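Search this site
Enter keywords

Hand-held gripper demonstration – pre-session safety checklist with comments
Domley site, floor area 2
Updated February, by the Lonunbridge session safety desk 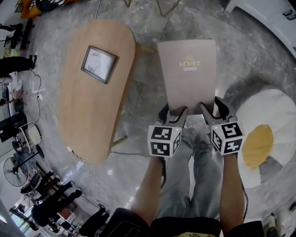

Two-gripper work beside the table, cardboard sheet held at its lower edge.

1. Jaws close and open freely, both hands – OK
Comment: Left trigger is a little stiff. Still within the Van Wyk sheet, check again next month.

2. Marker cubes clean and tight – OK
Comment: Please do not touch the printed faces with fingers. Indicator lights are green.

3. Cables clear of walking path – ACTION
Comment: Cables are lying on the floor at the far side of the table and also near its lower end. They must be taped or moved before the next session. The gripper cable should go along the outside of the arm, as now.

4. Table stable, objects flat – OK
Comment: Framed picture lies flat. Keep it away from the table edge when the sheet is being moved.

5. Feet and legs of other people – ACTION
Comment: Several people sit close to the demonstrator. I ask for 90 cm free on each side – chairs go back to the wall.

6. Soft items on floor – ACTION
Comment: The egg cushion is a trip hazard for a person who is watching the hands. Move it before recording.

7. Fan guard fitted – OK

8. Rest break after each 124 demonstrations – NOT CHECKED
Comment: The log for Geltbridge was not available to me. Total so far on this site is 965.

Re-inspection at 2 pm, items 3, 5 and 6 only.

Contact the safety desk | © Lonunbridge | Back to top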